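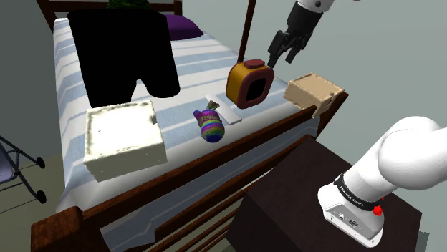 Drullport's bedding bank will move to Ambrose Street in July, organiser Fung-ping Tsang said. It gave out 288 duvets last winter and has 14 families waiting. 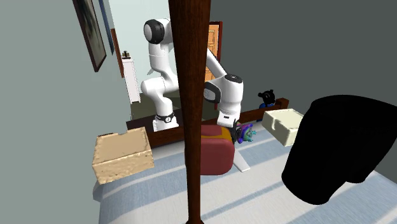
Who can apply?
Anyone living in Drullport or Jukden — a letter from a school or doctor is enough.

The new rooms cost 200 pounds a month. Single sheets are still short, said Ming-te Hsiao, who runs the store.

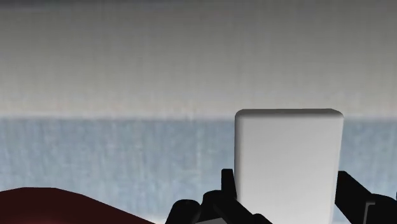

A pale block with rounded corners, held upright.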